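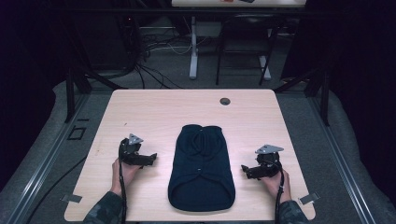

Figure 7.1 Dark navy garment, folded, on a light wooden tabletop.

Chapter 7
The New Coach Bounce

In March, with the season going badly, Skamstead dismissed its head coach and put Uzma Ansari in charge of the senior side. Skamstead won its next two matches. The local paper credited a fresh voice in the change room. The club's chair spoke of a lift in energy at training. A supporter quoted outside the ground said you could see the difference in the way the players walked out of the tunnel.

Perhaps you could. Before accepting any of it, a student of sport management should ask what the team would have done under the old coach, who by then was at home and no longer available for comparison.

This chapter is about claims of that sort. Clubs spend a great deal of money removing one coach and hiring another, and they usually do it in the belief that results will improve. Often results do improve, at least for a while. The difficulty lies in the word "because".

Where the comparison goes wrong

Think about when coaches are sacked. Boards seldom act in the middle of an ordinary run of form. They act after a bad one, and a bad run usually has more than one ingredient: injuries, a hard stretch of fixtures, a penalty against the post, a goalkeeper having a dreadful month. Some of these will pass whoever is picking the side. If we measure a team at its lowest point and then measure it again later, we should expect the second figure to look better. Statisticians call this regression to the mean, and it has flattered a good many interim appointments.

Skamstead's case shows how easily the fixture list gets forgotten. Its last opponent before the change was Hundovach, then leading the competition. The two clubs it beat afterwards were both in the bottom half of the ladder, and one of them was resting players ahead of a Pillay Cup tie. None of this was hidden. It simply went unmentioned in the match reports, where a fixture list makes a dull hero.

It would be just as careless to conclude that Ansari made no difference. She dropped a winger, moved the defensive line up the field and shortened the Friday-style light session that players had long complained about. Any of these changes may have helped. The evidence of two matches can't tell us, and the honest analyst has to put up with that.

What the club was told

Skamstead's board had commissioned a report from Brirnix, a consultancy selling performance analysis to clubs. The report stated that a change of coach would produce "an immediate uplift in competitive output". Read it closely and the support for this sentence consists of seven earlier cases, all of them clubs that changed coach and then improved. Clubs that changed coach and kept losing do not appear. Neither do clubs that went through an equally poor run and left the coach alone, and that second group is the one we most need to see.

You will meet reports like this in your working life. They are well laid out, they favour confident verbs, and they tend to recommend whatever the client was already inclined to do. Ask how the cases were chosen. If the answer is vague, treat the conclusion as an opinion with a cover page.

How the chapter proceeds

We begin with the idea of a control group and the awkward business of finding one in a league season, where every club's results depend on everyone else's. We then look at matching, in which a club that dismissed its coach is paired with one in similar trouble that didn't. The later sections take up cost, including payouts on unexpired contracts, and the reasons a board might make a change even when it doubts the sporting benefit: ticket sales, sponsor nerves, the mood at the annual general meeting.

Keep Skamstead's season in mind as you read. We return to it in the final section, with the rest of the results included.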